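The robot vacuum stopped in the hall at Cakilstead at two in the morning, and the first we knew of it was the smell. Its dock was plugged into an extension lead behind the shoe rack, along with a fan heater and the charger for the window-cleaning robot. The plug at the wall had gone brown round one pin. No fire, but the socket had to be replaced and the lead went in the bin.

These are the notes I made afterwards, with corrections from Huw Mathias, who rewired the socket. They apply to any machine that charges itself while you are asleep or out.

## What went wrong

The dock was not the fault. It draws very little, even when the vacuum is nearly flat. The heater was the trouble. It had been put on the same lead in December and left there, and it came on by a timer every night. A heater pulls close to all that a household lead is meant to carry, and it does so for hours. Ours also had a loose fit at the wall, so the pin got hot each time.

The vacuum made things worse in a small way. It had been bumping the lead on every run, and had dragged the cable partly under the dock. Each tug worked the wall plug a little looser.

## Sorting out the lead

1. Switch off at the wall before you touch anything. If a plug or socket is hot, leave it alone and turn off that circuit at the consumer unit.
2. Unplug everything and bring the lead out to a table where you can see it.
3. Read the rating on the underside. If you can't find one, don't use the lead.
4. Run the cable through your fingers from end to end. You are feeling for flat places, nicks and stiff patches.
5. Look at the slots for brown marks. Sniff them too. A fishy or burnt smell means it goes.
6. Press each switch a few times. One that feels gritty or won't stay put is worn out.

Don't tape over a damaged cable. Cut the plug off before you throw the lead away so that it can't be rescued by somebody else.
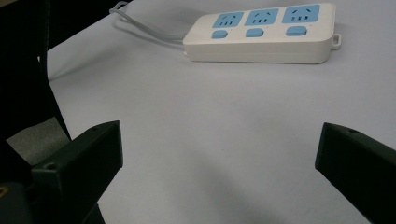
Heaters, kettles, irons and tumble dryers go straight into the wall, each in its own socket. The dock can share a lead with a lamp or a phone charger. Never plug one extension into another to reach a better spot for the dock. Move the dock.

If you have brought a lead home from abroad, check it before you rely on it. Araba Dankwa had one that she ran through a travel adaptor for years. Adaptors of that sort are for a phone or a razor on holiday, and many of them have no earth connection at all. Buy a lead made for the sockets in your own house.

## Keeping the robot off the cable

Most vacuums can't tell a thin cable from the floor, especially a pale one on pale vinyl. They drive over it, the brush takes it in, and either the machine stops or the cable loses its outer cover.

- Fix the lead to the wall or the back of a cupboard, off the floor. If it has a hanging loop, use a screw with a wide head, and make sure the weight of the plugs isn't pulling on it.
- Clip the spare cable along the skirting. Don't wind it into a tight bundle, as a coiled cable holds its heat.
- Leave the dock's own cable just long enough to reach. Ours had a slot underneath for the extra.
- Set a no-go area in the app round any lead you can't lift. Check it again after you move furniture, because our Frimpong lost its map twice and cleaned everywhere as if new.

If the brush has already caught a cable, switch the robot off and unplug the cable before you pull. Take the brush out and unwind it by hand. Any cable that has been through a brush should be looked at along its whole length, and binned if you can see the coloured wires inside.

## Timers

We used to run the vacuum at night on the cheap rate. Now it goes at half past ten in the morning, when one of us is in. The saving was small, and a fault is much easier to deal with when you are awake and dressed.

Put a smoke alarm within earshot of the dock and test it monthly. If the robot's battery swells, gets too hot to hold or makes the casing bulge, stop charging it and ask the council where to take it. Batteries don't go in the kitchen bin.

Huw's last correction was to the wall plug. It should go in firmly and stay put when the cable is nudged. If it wobbles, the socket wants replacing, and a new lead won't cure it.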